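Where Does the Static Go? Humidity and Static Charge in a Shared Workshop

Student project report, Applied Physics, second year

Why we picked this

Everyone who has worked in the Msimang building in winter knows the little snap you get from the door handle. Our group got curious about it after a month of zapping each other at the sink, and we wanted to find out how much of it comes down to dry air and how much to the things we wear and walk on. We started in November with a notebook and a borrowed field meter and ended up with far more data than we had planned for!

The question we settled on was simple. If a person walks a set path across a room and then stands still, how does the charge on their body depend on the humidity, the shoes and the floor? We left furniture, clothing fabrics and chair cushions out of the main study, though we did sneak in a few chair tests near the end (more on those below).

How we measured

We used two rooms. The first, on the ground floor, has old linoleum. The second, upstairs, has short-pile carpet that was put down before any of us were born, judging by the color. Each walk was 36 steps, counted out loud, at whatever pace felt normal. The walker then held a metal plate wired to the meter, and a second person read the peak value and the room humidity and wrote both down. After every walk the walker touched a grounded pipe for a slow count of ten.

We tested 5 pairs of shoes: rubber-soled sneakers, leather-soled dress shoes, foam clogs, hiking boots and a pair of wool slippers that everyone wanted to wear. All the shoes lived in the same cupboard between sessions so that they had the same air around them.

Over the winter we logged 613 walks on linoleum and carpet combined. The sheet grew to 2,256 entries once we had added humidity, temperature, shoe type, floor and walker for the later sessions. Typing all that in was the least fun part of the project, and we would set up a proper logging form on day one if we did it again.

What we found

Humidity was the big one, as every textbook says, but seeing it in our own numbers was a thrill. On damp days the readings were so low that we checked the wiring twice. As the heating came on and the air dried out, the peaks climbed, slowly at first and then very fast. The curve has a clear bend in it, and we spent a whole happy afternoon arguing over where to draw it.

Carpet beat linoleum for every shoe except the leather soles, where the two floors came out nearly the same. The foam clogs were the champions on carpet. The wool slippers surprised us by doing very little on linoleum and quite a lot upstairs.

Where we read the humidity mattered too. Readings taken near the radiator came out drier than readings taken by the window, so from December on we kept to one spot, at table height, on the side away from the heating.

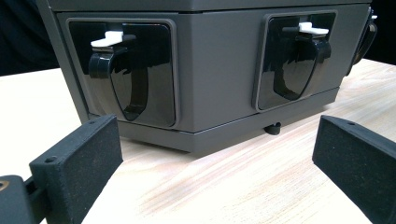
Skultstead, reading our draft, asked whether the walkers themselves might explain more of the spread than the shoes do, and pointed out that a heavier step presses more of the sole into the pile. It was a very good question, and we had not split the results by walker at that point.

So we went back and did it. The walkers do differ, and the order stays the same on both floors, which suggests something real. We can't say if it is weight, stride or just how much each of us drags our feet. One of us definitely shuffles – the rest of us could hear it on the carpet – and that person had the highest readings with every pair. We then asked the same walker to lift their feet on purpose for one session, and the peaks dropped. It was only one session, so please treat it as a hint.

The chair tests

Late in the project we tried getting up from a fabric chair and reading the plate right away. A few of these beat our best carpet walks, without a single step taken. We did not control for clothing, so we are leaving the numbers out of the results, but if another group wants a topic, we think this is the one to take!

Problems

The meter drifts. We zeroed it before each session, but during long ones it crept upward, and we only noticed in January. The earlier long sessions have been marked in the sheet and are not used in the humidity curve.

We also never got really humid air in the carpet room. A pan of water by the radiator raised the reading a little and then the heating won. Spring would have helped, but our deadline came first.

Next steps

We would like to repeat the carpet walks in July, with the windows open and the same shoes. The sheet and the wiring sketch are in the shared course folder, and the slippers are back in the cupboard.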